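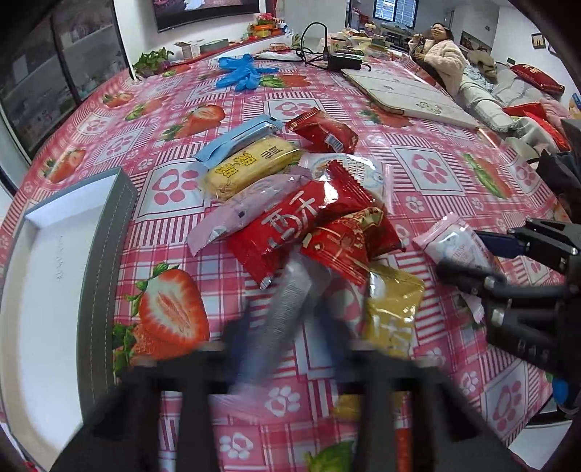 Individually wrapped snacks on a strawberry-print tablecloth.

The case against the open jar

Most face creams are still sold in wide-mouth jars. I think the jar should be retired for any product that stays open longer than a month, and I think the reasons are plain enough that the trade should stop calling it a matter of taste.

A jar exposes the whole surface of the cream each time the lid comes off. Fingers go in. Water goes in with them, usually from hands that have just been washed and half dried. Preservatives are chosen to cope with this, and a well-made formula does cope, but the preservative system then has to be built for the worst user and everyone else wears it on their face. A tube or an airless pump lets the formulator use less.

Oxygen is the second problem. Plant oils high in linoleic acid go rancid, and vitamin C in its plain form turns yellow, then brown. An antioxidant slows this down. It does not stop it, and a jar used twice a day gives the cream fresh air every time.

Marlies Ruchti, who formulated for Bultach before setting up on her own, has argued the other side. Her point is that thick balms will not pass through a pump, and that customers cut tubes open to reach the last of the product. Both are true. A balm with no water in it is a fair exception, since microbes need water to grow. The cut tube is a design fault — a softer wall and a wider neck fix most of it.

Cost is the argument I hear most from small makers. Hurkirard sells its night cream in glass jars and had a run of 800 filled last July. The owner told me that an airless bottle would have meant a new filling head and a larger minimum order. I accept that. I accept it less from Pelupessy, whose jars have a double wall and a false bottom, and must cost more than a plain laminate tube. What the buyer gets is weight in the hand.

If a maker insists on the jar, 2 changes would help. Print the open-life symbol on the front where it can be read, and sell 100 ml creams in smaller sizes as well. Jaris has done the second with its hand cream and left the first alone. The symbol is still under the base, in gray on white.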